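Sorting the Linen in the Back Bedroom

May 30, 2020
Print this page | E-mail this to a friend

The back bedroom has been the place where clean laundry goes to wait for as long as we've lived in Troltport. I'd carry a basket up, set it down and close the door. In May I finally ran out of other rooms to clean, so I spent two afternoons in there.

I started with the closet shelf, which held things I'd forgotten we owned. There was a tablecloth for a table we sold when we moved from Cronin, and a set of king-size sheets that has never fit any bed in this house. There were also a lot of napkins. I didn't keep all of them.

My rule was simple. Anything with a hole went to the rag bag, anything that fit no bed or table went to the donation box, and everything else got folded and put back. The rule held up until I got to the pillowcases. Some of those are thin enough to read through and I kept them anyway – they're the soft ones.

I did the folding on the bed. I used to do it standing at the dryer, but the top of the dryer is small and the big pieces end up on the floor. On the bed there's room to lay a thing out, pull the corners straight and see which way the creases want to go. The patchwork pillow stays up at the head while I work.

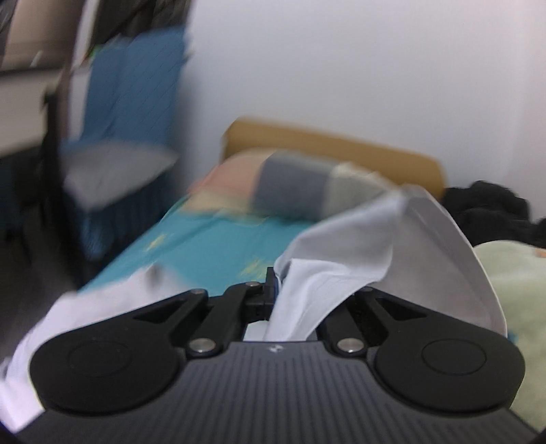 White cloth, patchwork pillow behind.

White pieces are harder to sort than colored ones. Folded, they all look alike, and I've made up a bed more than once with what I thought was a flat sheet and had to start over. This time I put a laundry marker dot on the inside hem of each one. One dot is twin, two dots is full. Tablecloths get no dot. The marker is supposed to last through the wash, and I'll find out.

I fold in half the long way, then in half again, then in thirds, so the folded edge faces out on the shelf. Fitted sheets I still can't do well. I tuck the corners into each other, flatten what I can and put them at the bottom of the stack.

The bins are from Caveo. I bought two of the shallow ones and should have bought the deep ones, as a winter blanket won't go in with the lid on. The blankets are in the bottom of the closet for now in a Wadico zip bag that came with a comforter years ago. The zipper sticks, but it closes.

The donation box is full and sitting by the front door. The place I usually take it isn't accepting drop-offs yet, so it may be there a while. The rag bag went to the garage.

Still to do in that room: the drawer under the window, the curtains, and the 99-cent hangers that leave bumps in the shoulders of everything. I'd like to get the curtains down and washed before it gets hot up there.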